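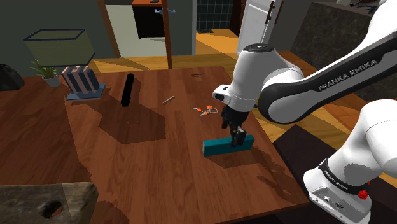
What do we need to have in place before a team can run its first pick task in the simulator?

Each team needs a club login, a copy of the current scene pack and a saved home pose. The real arm isn't needed for any of the steps in this section, and nothing done here will move it.

Section 3. Your first pick in simulation

This section is for teams in the Brornholm school robotics club who have finished Section 2 (installing Grisero). Allow one club session. Teams entering the Bovness challenge must complete it before they are given time on the real arm.

3.1 Opening the scene

1. Start Grisero and log in with your team name, all in lower case.

2. Choose File, then Open Scene Pack, and pick the pack for your year group. The first load is slow. Leave the window alone until the progress bar has gone.

3. Wait for the arm to settle. It may twitch once when the physics starts.

4. Press Home. The arm should lift clear of the table and stop.

5. Save a copy under your own team name before you change anything. The shared copy is read-only and your changes will be lost when you close it.

Note: If the table loads but the arm doesn't, the model files are in the wrong folder. Go back to step 2.6.

3.2 Setting the gripper

1. Open the Gripper panel and set the mode to Position.

2. Click Open Fully, then Close Fully. Watch both fingers. They should move together and by the same amount.

3. Set the closing speed to 100. You can raise it later, but not past 400.

4. Set the grip force to Low for your first attempts.

Caution: Do not set the force to High to cure a slipping block. The simulator will let you do it, and the same setting on the real gripper can damage the finger pads.

3.3 Lining up on the block

A long block is easiest to hold across its narrow side, with one finger on each face. Gripping it a little off centre will usually work, but the heavy end may dip as you lift.

1. In the object list, click the block you want. Its position and angle appear in the side panel.

2. Move the gripper until it is directly over the block, well above the table.

3. Turn the wrist until the fingers lie either side of the block. Use the top view for this — the side view hides small errors.

4. Lower the arm in small steps. Stop when the fingertips are beside the block but still clear of the table.

5. Press Store Pose and name it "grasp".

Note: Other objects in the scene are solid. If the arm knocks one, press Reset and start again from 3.3 step 1. Pushing things back by hand in the editor will make your log invalid.

3.4 Closing and lifting

1. Close the gripper and wait for the contact light in the panel to turn green.

2. Raise the arm straight up. Don't turn the wrist on the way.

3. Hold still for a slow count of five.

4. Lower the block, open the gripper and press Home.

5. Store the whole sequence as "pick1".

If the block slips, check the wrist angle first, then the height. A grip that is too high on the block is the most common fault we see in new teams.

3.5 Running the test set

1. Open Tests and load the Urrutia set. It places the block at a different spot and angle for each run.

2. Enter 100 as the number of runs. The limit of 1000 is for the older groups, and the club laptops struggle with it.

3. Press Start and leave the laptop plugged in.

4. When it has finished, export the log and put it in your team folder.

Don't delete failed runs. You will need them for Section 4, where you sort them by cause.

Emiliano Sosa signs off the logs and will book your first slot on the real arm once yours has been passed. Bring a printed copy of your settings to that session — the workshop machine can't open team folders.

Section last revised October 22, 2026. Scene packs downloaded before August will not load in this version.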